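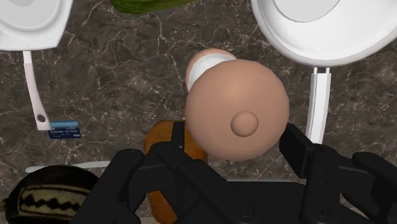

What does Zedel sell, exactly?

A practice kitchen that lives on a computer, along with the model of a gripper that works in it, so that you can try out a picking routine before you own a single piece of hardware.

I put that question to the woman at the front desk at Ternum while I was still fighting with my coat zipper, and she answered it so cheerfully that I wrote it down word for word. The open day was in April 2026, and I had driven 106 miles for it, which my family thought was a long way to go to look at pretend saucepans. I run a small cooking school and we lose a lot of hours to clearing and sorting, so I've been curious about this sort of thing for a while.

Ternum is the reseller, and Zedel is the kit they were showing. They have the upper floor of an old shoe warehouse, up a flight of very steep stairs (wear flat shoes!), with coffee at the top and a plate of excellent lemon cookies. There were 40 of us, split into groups of eight, and every group got its own screen and a patient young engineer to go with it.

The view we worked in most looks straight down on a dark marble counter with pale veins running through it, and the black gripper reaches up from the bottom with its fingers open. I liked the clutter best. White pans with long handles, a bowl with a zigzag band, a little blue card, a beige container lying on its side right between the fingers – it is much closer to my counters at four in the afternoon than the tidy rows of blocks I remember from a demo in December. Our engineer told us the library holds 334 objects, and that you can add your own if you have the patience to measure them.

Then we got our turns. You choose a target, set the angle and the opening, and press go. I was slow and picked a pan handle first, and I squeezed far too late and had to start over, twice. The lady next to me, who keeps the books for a bakery, got it on her first go and was very gracious about it. Resetting takes a couple of seconds and breaks nothing, and I can see that being worth a good deal to a beginner.

I did have some grumbles. The menus are crowded and the lettering is small. The contact settings are explained in a manual that assumes you already know what they mean, and the price for a single seat was only given "on request," so I requested it and am still waiting. Somebody in our group asked how well a routine carries over to a real arm, and the answer was careful: expect to retune, especially for anything soft or slippery. I appreciated that.

After lunch there was a short talk comparing Zedel with Xaba, which Ternum also carries. Xaba is cheaper and easier to learn, but the kitchen set costs extra. There is a trial of the Zedel kit for small businesses, and I have put my name on the list.

If you go, the parking lot is behind the Zelent building next door, and the entrance is easy to miss coming from the north.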